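Fergal Keogh has been fixing up other people's office computers for long enough to have opinions about everyone's filing. He has opinions about mine, and he has only seen my bag.

We met in the back of his shop, Hurkeck, where he sells secondhand desktops to small businesses that would like to spend less than they did last time. He made tea, forgot it, and made it again.

"People come in and ask me what's fast," he said. "I ask what they do all day. They say spreadsheets. I say, well, how big? And they get offended, like I asked their weight."

His own start was unglamorous. In April of his last year at college he bought 20 old office machines from an accounting firm called Rezaei, planning to sell them by summer. He sold two. The rest lived in his mother's hallway, where she put plants on them.

"She got very attached," he said. "When I finally found a buyer she wanted to know where the ferns would go."
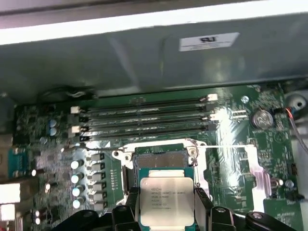 A Xeon E5-1620 v3, just above the socket.

What he learned from the hallway, he says, is that a used computer is sold on trust and a clean keyboard. He spends more time wiping keys than on anything you could call technical. The worst he ever saw belonged to a dentist.

Does he worry about the big sellers? Keogh made a face. A chain called Vollura opened across the road and offered free delivery, a loyalty card and a coffee machine. He lasted. The coffee machine, he noted with some pleasure, did not.

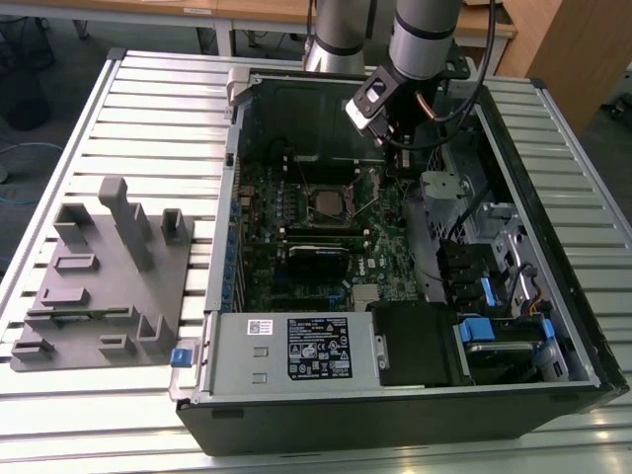
"I had 479 customers on the books the year they opened and I lost 117 of them," he said. "Then they started drifting back, very casual, asking was I still here. I was standing in front of them."

His business partner, Saoirse Heffernan, handles the money and most of the manners. She told me he once talked a man out of buying a computer altogether.

"He wanted it for his memoirs," Keogh said. "I gave him a notebook. He came back for another one, so it must be going well."

Heffernan pointed out that they don't sell notebooks. Keogh said he was thinking about it.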